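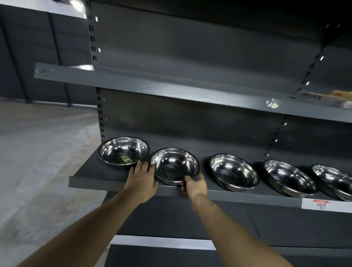 Vlasta Vukadinović

In March I was asked to speak at a public meeting in Grollstead about the bus route to the hospital, which the council wanted to close. I had prepared two pages. I had the timetable, the cost of a taxi, and the names of the streets where most people do not have a car. Before I went to the stage, the woman who organised the evening took my arm and asked me kindly if I could begin with the war.

I did begin with the war. I am ashamed of it now, but she was friendly and the hall was full, so I said where I was born and how we left, and I could feel the room become quiet. When I came to the buses, people were still thinking of the cellar I had described. Afterwards many of them held my hand and told me I was brave. One man asked about the number 33.

I have lived in England for longer than I lived anywhere else, and I still find that I am invited to speak as a person to whom something happened. My neighbour Kamran Azimi has the same experience. He knows more about damp in rented flats than any councillor, he has written 447 letters on the subject and kept copies of them all, and the local radio wanted to hear only about the lorry. They gave him six minutes. The flats had the last half minute, and then it was the weather.

I do not say that such stories should be kept secret. There are meetings where the story is the subject, and those who choose to tell it there deserve to be heard to the end. My objection is to the price at the door. A man born in Grollstead can stand up and complain about a bus, and it is enough that he uses the bus. From us the audience would like first some suffering, and it should be told in a calm voice. If we cry a little, it is moving. If we are angry, somebody will write to the newspaper that we are not grateful.

There is another difficulty, and it concerns the listeners. When a person has been moved, she feels that she has already done something. I know this feeling from myself, I have had it in front of the television many times. But a petition needs signatures, and the one on the table by the exit that evening needed 300 of them and got far less. The people who shook my hand had walked past it.

My friend Drita Petek thinks I am too severe. She says that a sad story opens the door, and once you are inside you may speak about what you like. Perhaps it is so for her, she is a better speaker than I am. My experience is that you are let in and then shown to the same chair each time.

I have been invited again, to a meeting about the library hours. I have answered that I will come and that I will speak about the library hours. The organiser has not yet replied.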